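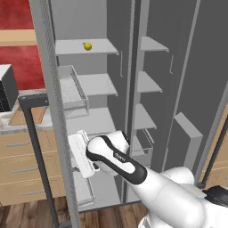
The fridge, left side, with the lemon on the top shelf

Can my landlord charge me separately for the fridge after I renewed?

Hi all, first time posting. I rent a one-bedroom in Flandton through Staltari, and I renewed in June for another year. The lease lists "range and refrigerator" as included. Then last week I got a letter saying that starting next month there's a $60 a month "appliance fee" for every unit in the building. I've read my lease twice and there's nothing in there about fees going up or new ones getting added. I called and the guy said everybody's paying it and it's "building policy" now. Is that even a thing? I don't want to get on their bad side – I like it here and I'd like to stay – but $60 is a lot for me.

Posted December 22, 2025

Answer from Silviu Ursu

I went through nearly the same thing at my old place on Batau, except mine was a trash fee. In most places a fixed-term lease is a fixed-term lease, so they can't tack on a monthly charge halfway through unless you agree to it or the lease already lets them. Go look for a line about "rules and policies" or an addendum, usually way in the back. Mine had one and it only covered stuff like quiet hours and parking.

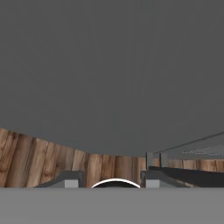

Then write to them. Email is fine, just keep a copy. I said something like "my lease includes this, please confirm my rent stays the same through the end of the term." Super polite, three sentences. They dropped it for me until renewal, and then of course it showed up in the new lease, so be ready for that! Keep paying your normal rent on time, the full amount, and don't sign anything new they slide under the door. And check your state's rules or call a tenant hotline, I'm just a renter who got mad once.

Answer from shin374

just pay it, they'll get it out of you one way or another. mine went up $100 and I didn't even get a letter

Answer from mapleside_renter

Please don't pay it before you ask – in some places paying without objecting can look like you agreed to it. If your city has a rent board, call them too. Mine called back in 2 days and it was free. Have your lease and that letter in front of you when you call, they'll want the exact wording.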